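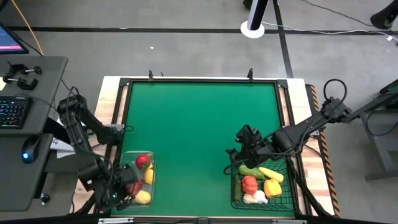 Pernberg Community Kitchen Program
Progress report, January
Prepared by Ginette Kowalchuk for the Grumport Fund

Enrollment stands at 49 households against a target of 50. The remaining place is being held for a family moving into the Zadham apartments. Three households left in the fall and were replaced from the waiting list.

The evening cooking course ran as planned. Njoroge Nyaga taught the sessions on beans and grains, and Mwanaisha Kombo took over the budgeting session when the original instructor changed jobs. Attendance dropped in the last two weeks of the term, mostly due to shift work. We have moved the start time to 6:30 p.m.
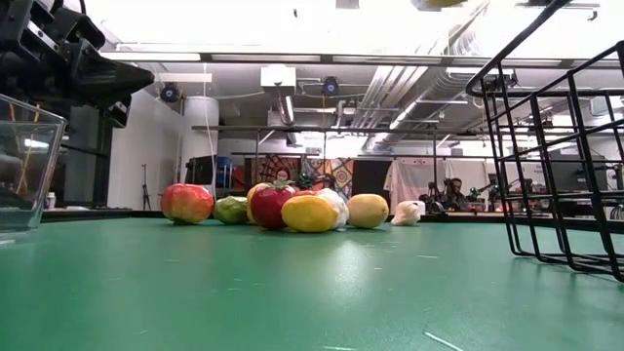
The children's nutrition sessions are behind schedule. We lost three weeks to repairs on the boiler, and Adom Odoi has rewritten the lesson plan to fit the shorter term. The youngest group works on naming and sorting food by color, for which toy produce such as the red tomato and the light-green vegetable is enough. Older children will move on to reading labels.

Spending is within budget except for heating. We ask to move the unspent printing money to that line. Muthoni Kashindye has the revised figures and will send them with the receipts by the end of the month.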